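Sealing the basement floor, part two
February 5, 2024

The moisture test came back better than I expected. I taped down plastic squares in five spots and left them overnight, and only the one by the north wall fogged up. That corner gets a second test in March, when the ground outside is wetter.

I compared two sealers. Kasier is a penetrating product that soaks in and leaves the surface looking bare. Poma is a film coating, glossier and cheaper per gallon, but it peels if vapor pushes up from underneath. Given the north corner, I bought the Kasier.

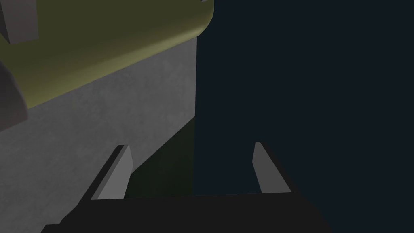
Coverage is the number to watch. The label assumes a smooth troweled slab, and mine was finished with a broom in most places. Rough concrete drinks more. Gray with a mottled face, like the big block in the picture, is also the look I have across most of the floor, and the blotches make it hard to see where the first coat has gone on. I worked in strips 2 feet wide and marked each edge with chalk.

First coat took nearly 12 hours to dry with the fan running. The second goes on this week. I still need a longer roller pole — the Hinojosa one flexes too much at full extension.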